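Members' Corner: Our Visit to the Open Day at Gatine

A good crowd of us made the trip over to Gatine on March 8, 2020 for the robotics open day, and I promised Aurelia Strebel I would write it up before the details slipped away from me. For those who have never been, it is the long brick building past the Baumgartner warehouse, and yes, the parking is still as bad as everyone remembers (we ended up by the loading dock and walked, and it was a lovely walk).

We were met at the door by Elfriede Tanner, who runs the Medness project and who must have answered the same questions all day long without once losing her good humor. She gave us coffee first, bless her, and then took us through to the workroom, where the arm was set up at a table with a white cloth over it and a little white chest of drawers standing on top. Household furniture is what Medness is all about. The team wants an arm that can put things away and fetch them back in an ordinary bedroom or kitchen, and Elfriede told us that drawers have kept them busy for the better part of two winters. They have 1,386 recorded tries in the files so far, and she says she has sat through far too many of them!

I had always supposed that a drawer was an easy thing, but she had us think about how we do it ourselves: you feel for the pull, you give a little tug, and if it sticks you wiggle it before you have even noticed. The arm has to be taught every bit of that. Our group was allowed to stand quite close, and the younger ones were asked to guess which drawer it would go for, which made for a good deal of shouting. Afterward there were sandwiches, and a short talk on the Clolter software that I will admit went over my head, though my grandson took two pages of notes and explained it to me all the way home.

Elfriede is happy to have groups back in the fall, up to 19 people at a time, and there is no charge. Please speak to Aurelia if you would like your name put down, and do it soon, as she already has a list going.

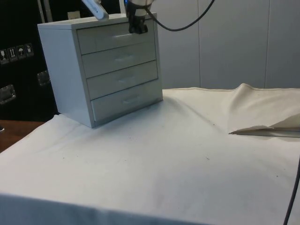
At the worktable, Gatine

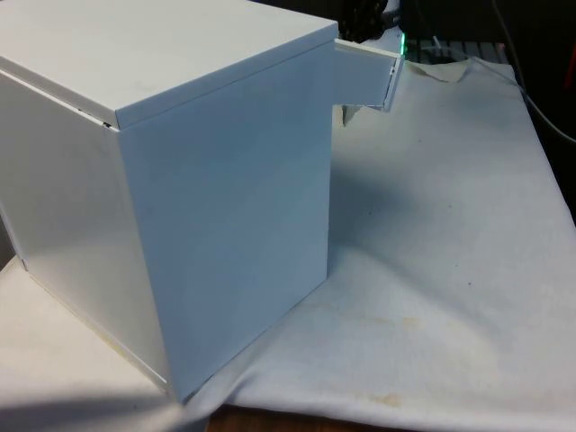

Members' Newsletter, Issue 50, page 2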